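Notes for the fourth meeting of Writing and Sharing Genre Fiction, January session. Bring these along with your draft blurb, and a pencil, please, because we'll be scribbling all over both.

## Where we left off

Last time we talked about first chapters and how much a reader will forgive if the voice is good (a lot, as it happens, though perhaps less than we'd like). Tonight we move to the back cover. I know some of you groaned when you saw this on the schedule, and I understand! Squeezing a whole novel into a few lines is miserable work the first time you try it. But the blurb is very often the first piece of your writing that a stranger reads, and I'd like yours to sound like you.

## The blurb and the synopsis

People mix these up all the time, so let's get them straight. A synopsis tells an agent or editor what happens, ending included. A blurb is for readers and stops well before the ending, usually somewhere in the first third of the book. If you've written the name of the murderer, you've written a synopsis, and you should keep it safe, as you'll need it in the spring.

Our sample text is the opening of *The Duda Inheritance* by Leszek Sowa, which you have in your packet. Leszek kindly let me share his early blurb as well as the finished one. The early one runs to almost a full page and names every cousin in the town of Brovard, plus a horse. The finished one is under 100 words:

> Mira Duda has come home to Brovard to bury an aunt she barely remembers. The house is hers now, along with the debts, the orchard, and a locked room the neighbors won't discuss. Then a letter arrives in her aunt's handwriting, dated next week.

Read it aloud at home, slowly. Notice that we get one person, one place and one thing that's wrong. The cousins are all still in the novel, and so is the horse, and I'm very fond of the horse.

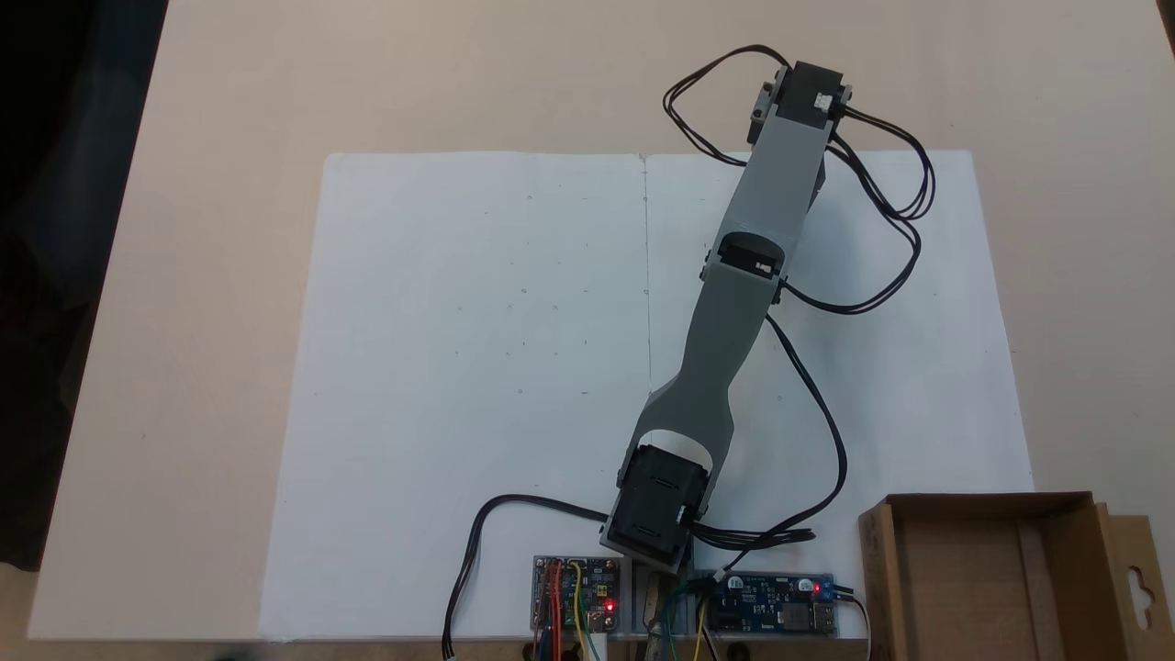

*Robotic arm with gray 3D-printed links, laid out over white paper.*

## Your author bio

A bio for a blog tour or the back of a paperback is written in the third person and should be short enough to read while the kettle boils. Say where you live if you're comfortable with that, what you write, and one small thing that belongs to you alone. "She loves books and coffee" could be any of us. "She grew up over a shoe repair shop in Stukwood and still can't sleep without noise" could only be one person, and I'd pick up her novel.

Please write two versions, one of 30 words and one a bit longer. Different blogs ask for different lengths, and it's a comfort to have both sitting ready in a folder.

## Choosing an excerpt

Most hosts will want an excerpt of up to 1000 words. You don't have to use the opening. Look for a passage that makes sense without a paragraph of explaining in front of it, with two people talking if you can manage it. Leszek used the scene at the Traten ferry, from chapter 3, and it works nicely even if you've never heard of Mira or her aunt. Check it for spoilers, then ask a friend to check too.

## For next time

- Finish your blurb and bring four printed copies.
- Both bios, typed.
- Mark a possible excerpt in your manuscript with a sticky note.
- Read the packet as far as the ferry scene. Go on if you can't stop, but no telling the others about the locked room!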